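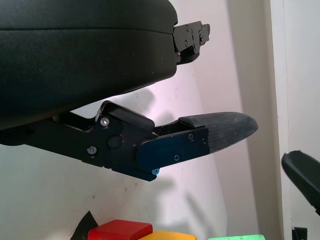
2 min read

February 23, 2022 – by Odukoya, Year 2 Geography

Our project: why do people stop using the Zavlow bus? Survey ran at 9 stops, mostly mornings, rain most days.
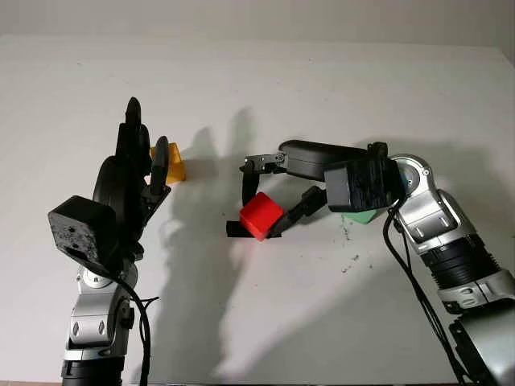
Method

Paper forms, one page. 600 handed out, fewer came back than we wanted. Skutari Road was the worst stop for it – everyone running. 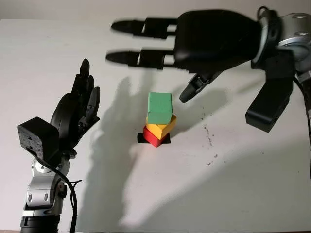
Results

Fares hardly mentioned. Main moan was the timetable, then the missing shelter at Lekia. Evening servics got it too. 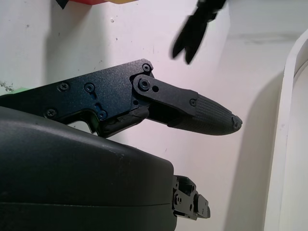 Still to do

Repeat in May, diffrent stops. Type up comments.

14 shares · 3 comments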